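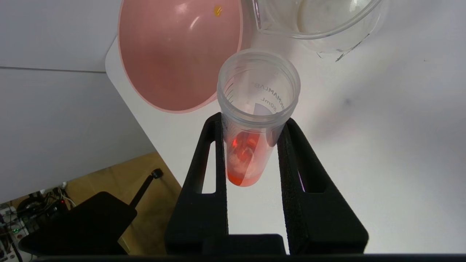 50 mL tube, orange-red material at the bottom.

**Portfolio check before the reporting season, with my comments**

I make this inspection two times in a year on my long-term stock account. The items are the same each time, only the comments are new.

- [x] **Account access.** Password changed, second login step works on the new phone. The old phone is removed from the list.
- [x] **Number of positions.** 43 last time, 43 now. I still think it is too many for one person to read about.
- [ ] **Largest position.** Osora has grown above my own limit. I did not sell yet. To decide before November.
- [x] **Cash.** Enough for the tax bill, and 181 dollars remain after it.

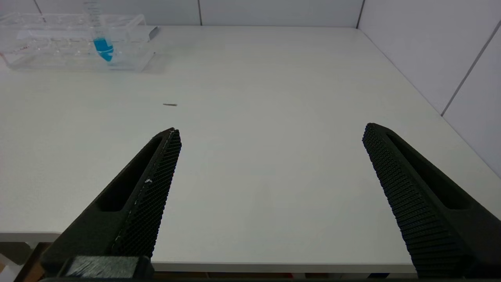
- [x] **Stop orders.** Two were expired and I did not notice. I entered both again and wrote the expiry in my calendar.
- [ ] **Jerkness.** The annual report has 97 pages and I have read only the part on debt. The debt is lower, but the notes on leases are not clear to me. Please do not take my check mark from last time as an opinion.
- [x] **Dividends.** Te Moana paid the correct amount. The broker showed it one day late, same as before.

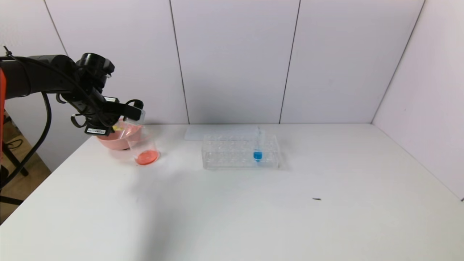
- [x] **Fees.** Compared with the price list of the broker. No difference found.
- [ ] **Plidano.** I bought it after reading other investors' posts and I never wrote down my own reason. The rule says: no written reason, no new money. So I add nothing for now.
- [x] **Beneficiary form.** Present, signed, address is correct.
- [x] **Backup of records.** Copied to the second drive, and I opened three files to test them.

Open items: Osora, Jerkness, Plidano. I will check these again when the Jerkness results are published.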